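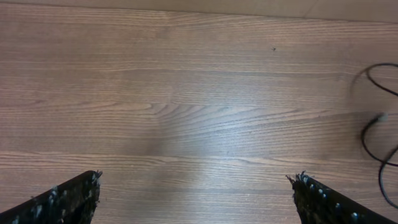

Two-finger gripper above a wood plank floor, wrist camera view. Both fingertips have a textured black surface.

Kudside Floor-Level Pickup Package
Equipment and Planning Page, Saldale Equipment Office
Updated 8 August 2024

Overview

The Kudside Floor-Level Pickup Package is a mobile base, arm and two-finger gripper supplied as one order for indoor work at floor height. It is intended for departments that need small items collected from hard flooring in training rooms, corridors and residential-style test spaces. The package may be purchased outright or leased through the Saldale Equipment Office. Departments that already own a Kudside base should order the arm and gripper set separately under the upgrade schedule.

What is included

One mobile base with charging dock
One arm with wrist-mounted camera
One two-finger gripper with a pair of textured finger covers
One spare pair of finger covers
Operator tablet and stand
Setup visit and one half-day operator session

Tool kits, floor protection and extended service are not included and must be listed as separate lines on the request form.

Price and lease terms

The monthly lease charge is $2,215 for a single package on a twelve-month term. The charge covers scheduled maintenance, software updates and replacement of the charging dock if it fails in normal use. It does not cover finger covers beyond the first spare pair, or damage from liquids. Purchase prices are quoted on request and remain valid for the period printed on the quotation.

Departments leasing for less than twelve months pay a one-time placement fee of $202 in addition to the monthly charge.

Finger covers

Finger covers are a consumable and should be budgeted as such. The standard cover is made by Bélanger for dry indoor use. A department running the unit on most working days should expect to use roughly 5 pairs in a year. Use on concrete or unsealed stone will raise that number considerably, and a separate allowance should be entered for those sites.

Covers should be inspected at the start of each week and replaced when the backing shows through at the tip or when an item slips repeatedly during the grip check. Fraying at the tip alone is not grounds for a warranty claim. Covers from other suppliers may be fitted only after written approval from the Equipment Office.

Floor requirements

The package is approved for sealed wood, vinyl, tile and polished concrete. Carpet with a pile taller than a coin laid flat is not approved. Thresholds between rooms must be ramped or removed.

Satin and gloss finishes reflect overhead lighting and can reduce the quality of the wrist camera view. Planners should visit the room with the lights on at the hour the unit is expected to run. Where glare falls across the pickup area, the usual remedies are a diffuser on the fixture or a change in the position of the work zone. Either cost belongs in the site preparation line. Strong wood grain has not required any change to the standard settings, although very small dark items may need the close-view setting on the tablet.

Cables

Loose cables on the floor are the most common cause of delay at the acceptance visit. All fixed cables within the work zone should be routed along the wall or under a low-profile cover before the setup team arrives. Temporary cables may remain during supervised sessions if they stay outside the marked pickup area. The operator is responsible for checking them before each run. Cable covers can be ordered from Sikasport through the general supplies catalog.

Site preparation allowance

Departments placing a first unit may apply for a site preparation allowance of up to $2,000. Eligible costs are ramps, cable covers, lighting diffusers, floor marking and the installation of one additional outlet for the dock. Floor refinishing, furniture and network work are not eligible. Receipts must be submitted with the acceptance form.

Ordering and delivery

Requests are submitted on the standard equipment form with a floor plan attached. The plan must show the dock position, the pickup area and every outlet in the room. Requests received by the end of November are considered for the next budget year. Later requests are placed on a waiting list and filled as returned units become available.

The department must name a primary operator and an alternate on the form. Both are required to attend the operator session, which is held in the room where the unit will be used.

Returns

Leased units are to be returned with the dock, the tablet and all unused finger covers. Worn covers should be removed and discarded locally. The gripper is inspected on return, and missing parts are charged at the current list price. The Equipment Office will arrange collection from the loading area named on the original form.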